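Notebook, February, Istley club archive: obituary pages

Started on the memorial section for the rugby club history. The Urquhart scans run to 132 pages at 600 dpi. OCR in Rulico failed on the two-column match programs, so those get keyed by hand.
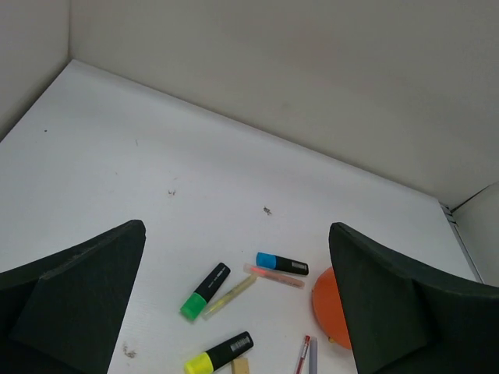
Death notices go in one file per player, surname first, with the season of last appearance. Where two sources disagree on age, enter both and flag.

Page 109 lists a prop forward under two spellings. Kept the one from the family notice. Proof marks follow the usual house code.
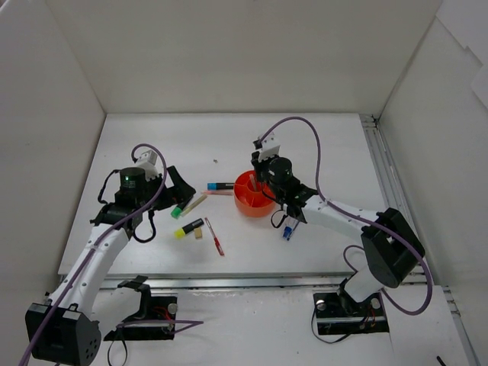
Cap totals still don't match the Pumex index for 3 players. Recheck against the fixture cards before layout. Open queries get marked on the proofs in blue, same as the end of the black marker by the round orange-red container. Pink is for dates only.
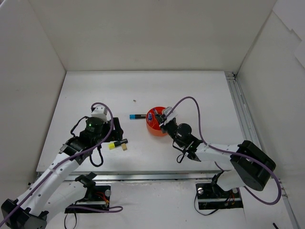 Two arms at the white tabletop, metal rail along the right side.

Next: fixture cards, second team.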